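Notebook, Thursday, a little after 2

Eyeglass cases today, finally! I've been wanting to get to these since the Larow box came in, and they're even nicer to handle than I'd hoped. The felt ones have those soft oval ends that sit in the palm like a bar of soap. The pink one is a different animal, smooth with squarer corners, and I like having it in with the others because it keeps me from doing everything by habit.

Setup is the teal tray in the middle of the table with the cases in a row in front of it. I tried spacing them wider this morning and went back to side by side.
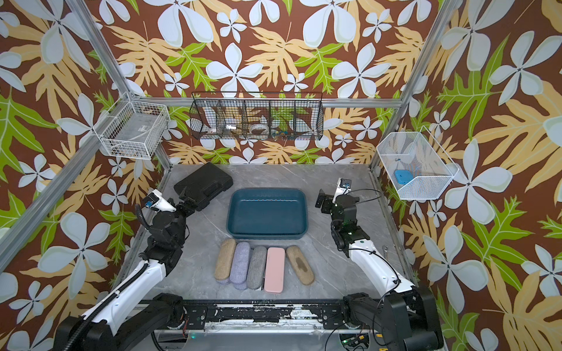
The tan felt case with the dark stain on top stays in the set. I went over it with the Brennan brush for a good ten strokes and the mark didn't budge, but it's handy for telling the two tans apart. If anyone has a trick for felt, write it in the margin please. Lavender-blue is my favorite, for the record.

Box number is 1133 on the Nomine sheet. Lids: felt ones open easily, pink one has more snap to it (I love that little click). Allow about 60 seconds to check all of them if you're not dawdling.

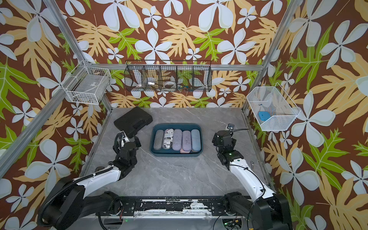

Other things while I remember. Tape lives in the long black basket on the back wall, so please put it back there, I lost half of Monday's patience looking for a roll. The black carrying case can stay toward the back left, it's out of the way and the handle is easy to grab.

Still to do: ask Grurkis if they have the gray in a bigger size, and try a different order in the row, maybe pink first.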